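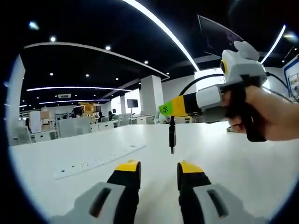 **Posted by ambros_h** · Student Projects > Manipulation · 4:30 pm

Hello all, Ambros Haslinger here, from the Tristitz evening class. Our term project is cable handling with two handheld grippers, and the job this month is getting a short lead with a metal plug to go into a power strip on a white table. We've got 700 demos so far and I want 2000 before July. The trouble is the plug just hangs and swings whenever you hold it by the cable, and then everyone waits for it to settle, so the recordings are full of dead time. Do we trim the waiting out or leave it in? I say trim. Cinzia says leave it. We've been going round in circles over our tea!

---

**clongo**

Cinzia Longo, same class, the one who says leave it :)

If you cut the waiting, the policy learns to go for the socket while the plug is still moving. I'd much sooner have 30 slow clean ones than a heap of chopped up ones. Also Ambros, you always grab from too high up the cable. Hold it nearer the metal bit and there's hardly any swing to wait for.

---

**ambros_h**

I do NOT always grab from too high up. (All right, mostly.) But if we only ever hold it near the plug then we never teach it what to do with a bad grab, and it will make bad grabs.

---

**punden_pete**

We had the same row in the Punden club last year, with a hose instead of a lead. We trimmed the first lot and ended up with an arm that stabbed at everything. Put the pauses back and it calmed down, though it did get a bit dozy. I'd go for half and half.

Is that bright green tip with the black marks on it for tracking, or just whatever tape you had to hand? The other pair look all yellow at the ends.

---

**ambros_h**

Hi Pete, I didn't set the tips up, so I'll have to ask. How long were your pauses? Ours can be most of the clip.

---

**punden_pete**

Couple of seconds at worst, so shorter than yours by the sound of it. Maybe cap them?

---

**danzer_fan**

I'd disagree with all of you and change the table. White strip on a white table is a rotten thing to learn from. Stick a dark mat under it and do 70 new ones before you touch the old data.

---

**clongo**

No mat please! The Clikbridge round is on a plain white top, that's the whole reason we practise on one. Capping the pauses I could live with, though.

---

**ambros_h**

Fine, capped pauses, and I'll do a batch of low grabs as well as my lovely high ones. Will post the results once it's trained. Cinzia, can you bring the other lead tomorrow? The stiffer one.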